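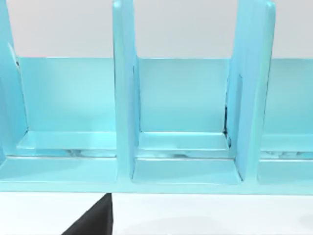
You can't sell a boat on a Sunday, Sandra Kershaw told me, the office is shut and the bank is shut and your father will change his mind by lunch anyway. Then she hung up. Or the signal went. Hard to tell with Imcombe, it's all hills.

I was already driving. 88 miles, most of it behind a hay truck. October, windows fogging, coffee between my knees. I'd told work I had a tooth thing.

The boat was called Fimora. Had been since before Dad bought her. He never knew what it meant and never looked it up, said it was bad luck to look it up. Twenty-six feet, one good sail, one that was mostly patches. An engine that ran when it liked you. It had never liked me.

He was on the dock when I pulled in. Wrong shoes. No hat.

"You made good time," he said.

"There was a truck."

"There's always a truck."

He was 73 and he'd fallen in March, between the boat and the dock, and hung there by one arm until the Holroyd boy heard him. He told it as a funny story. He told it to the doctor as a funny story. My brother didn't laugh and I didn't laugh and by summer it was decided, sort of, the way things get decided when two people talk on the phone about a third one.

So. Selling. A buyer from Nikton, a cash guy, voice like gravel. Coming at two.

"What did you ask for her?" I said.

"2,917."

"Dollars? Dad. Why seventeen?"

"That's what I paid."

And that was that. Thirty-one years of paint and rope and he wanted what he paid. I had a whole speech about market value, I'd looked at listings and everything. Didn't use it. He was already down in the cabin pulling things out of lockers and handing them up to me.

Flares, expired. A kettle. A tide table from some other decade. My mother's yellow jacket, which I hadn't seen since the funeral, which I'd thought my brother had. He handed it up same as the kettle. I put it in the car, on the front seat, and then stood there with the door open like I'd forgotten how doors go.

Back down. More stuff. Nine life vests for a boat that slept four.

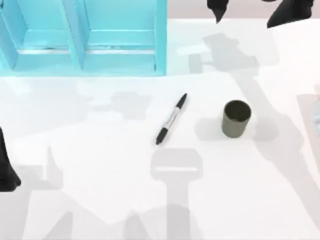
Two open compartments, nothing in either.

"Who was nine?" I said.

"Your cousins. That one summer."

I didn't remember any summer with cousins. He did. He told me all of it, fast, folding a tarp while he talked, the one who was sick over the side and the one who wouldn't get in the boat at all and sat on the dock with a comic the whole afternoon.

"That was you," he said.

"It was not."

"Ask Sandra. She brought you a sandwich."

So I went up to the office to ask Sandra, who was in there after all, shut sign up, lights off, eating soup out of a thermos with her coat on. Said she was not open. Said she only came in to check the heater. I asked about the sandwich.

"Egg salad," she said. "You gave it to a gull."

She had the transfer papers on the desk. Already filled in, her handwriting, everything except the two signatures. She saw me see them.

"In case," she said. Then, "He asked me Thurday. Then he called and said tear them up. Then he called again."

"What did he say the last time?"

"Asked if I'd ever been out on her." She screwed the lid back on the thermos. "Thirty years I've been looking at that boat out this window."

"And had you?"

"Get out of here, I'm closed."

One-thirty. Wind coming up a bit. I walked back slow and then fast, because I could hear the engine. First try, too. I want it on record that it caught on the first try, for him, that day of all days.

He had the stern line off. He was standing with the bow line in his hand, in those shoes, looking at me the way he used to when I was late for school and he had decided not to yell about it.

"Guy's coming at two," I said.

"It's not two."

"Dad."

"Out to the marker and back. Twenty minutes." He held out his hand – palm up, not to pull me in, more like a waiter. "You can bring your comic."

I thought about March. I thought about my brother, who was going to call at three and ask how it went. The water between the dock and the boat was green and about a foot wide and getting wider while I stood there doing all this thinking.

I yelled for Sandra. Don't know why. I just turned around and yelled her name up the hill, twice, and the office door opened so quick she must of been standing behind it.
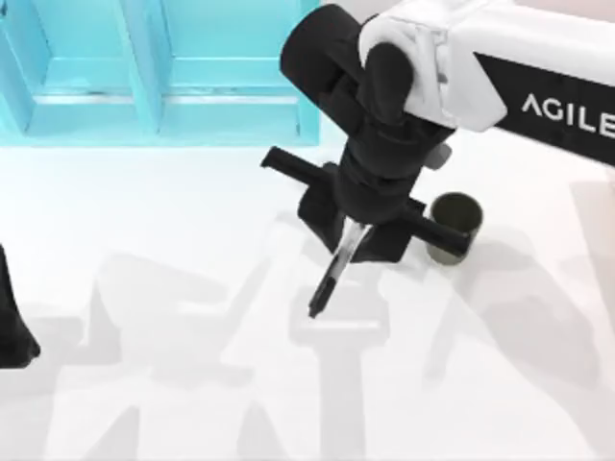
She came down the ramp with the thermos under her arm and one glove on. Didn't say a word. Stepped over the gap like it was a curb. Sat down in the cockpit, on the side where my mother used to sit, and I saw Dad see that, and I saw him let it go.

Then me. Not graceful. I banged my shin and said something and he laughed, and we were off the dock, fenders still hanging down, no vests on anybody until I made them. Three of us out of nine. Mine smelled like a basement.

Past the fuel dock. Past the Holroyd place, with the boy out on the lawn, waving both arms, could've been hello, could've been come back. Dad waved too.

He cut the engine and put the patched sail up himself. Took him a while. I sat on my hands. Sandra poured what was left of the soup into the thermos lid and passed it to me, lukewarm tomato, and I drank it.

At the marker he didn't turn.

I looked at my watch. Five past. Behind us there was a pickup in the lot that hadn't been there before, and a man next to it, small, shading his eyes.

"He's here," I said.

"I see him," Dad said. He was watching the sail. "Sandra, you want to take her for a minute?"

She was already taking her glove off.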